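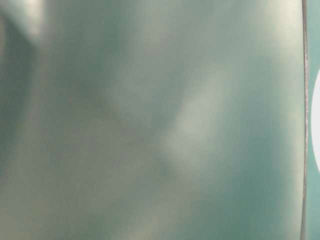

## What went wrong with our sorting arm (and what I did about it)

*Project report, Putitis arm, team Deline. 27 May 2024*

So this was supposed to be a report on sorting kitchen items by shape, and I do get to that a bit at the end, but most of my May went into one fault and it would be silly to pretend otherwise. The short version is that our arm kept driving too far down, on a run that had been fine the week before, and it took me way too long to work out why.

The close-up at the top of this report is from the fixed camera. Blurry teal nearly all the way across, a thin rim running down the right side, and a bit of something white past it. I must have looked at that picture fifty times. There's no gripper in it and no tabletop edge, so our software had nothing at all to hold on to, and it still handed back a position!

### The setup, quickly

The arm gets its target from two places: the fixed camera, which finds the object and guesses how far away it is, and a small height table that Erdal Keskin wrote last term. The two get blended. If they disagree by a lot, the arm is meant to stop and ask for help. I'm on the vision side and Bianka Kelemen does the motion code, so of course each of us spent the first two days sure it was the other one's bug.

### What we saw

The first bad move was on a bowl. The arm went to the right spot over the table, opened, and then kept going down until the force limit tripped. No damage, just a horrible creaking noise and me slapping the stop button about a second after it had already stopped itself. We reset, ran it again, and got the same thing.

After that I went through the logs. We had 1,316 saved attempts and 303 of them were marked "low confidence" by the vision code. Those should all have been stops. In 3 of them the arm moved anyway, and those were exactly the ones with the creaking noise.

### Things I tried that didn't help

- Recalibrating the camera. Took a whole afternoon, changed nothing.
- Swapping the bowl for a mug. Same fault on the second try.
- Slowing the arm down. It still overshot, only now we had longer to watch it happen (Bianka wasn't amused).
- Blaming the height table. Sorry, Erdal.

### The actual cause

My distance code looks for edges. When something is so close to the lens that it's all soft gradients, there's almost nothing to find, and in the picture above the only crisp long line is that rim. The code grabbed the rim, decided it was the side of an object at normal range, and worked out a distance of 424 mm. The real surface was much, much closer than that.

That alone should have been caught, and it was: the confidence score came out low. But I'd written the "low confidence" flag into the message *after* the position, and Bianka's code started moving as soon as the position arrived. Most of the time the flag got there soon enough to cancel the move. On a slow network moment it didn't. So we each had half of the bug, which made the group meeting a lot more friendly than I'd expected.

### Fixes

1. Position and flag now travel in one message. No flag, no motion.
2. I added a focus check before the edge step. If the picture is mostly smooth color, the code returns "blocked view" and doesn't guess.
3. Bianka added a floor height that the arm won't cross, whatever vision tells it.
4. The stop button moved to the near side of the bench. I'd been reaching past the arm to hit it, and our safety form (the Dankwa one) says very clearly not to do that. I'd signed that form.

I fed the teal picture back in with the new check turned on and got "blocked view" straight away, which felt great. Then I delayed the messages on purpose, longer and longer, and the arm sat still every time.

### What's left

The focus check is a bit jumpy. It also rejects plain plates when they fill most of the view, even when they're sharp, and I haven't found a threshold I like. I want to try the Jonness edge filter before the check and see if that calms it down.

As for the sorting, mugs and bowls work, spoons are hopeless, and lids go in with the plates about half the time. The results table is in the appendix, and I've left the failed runs in.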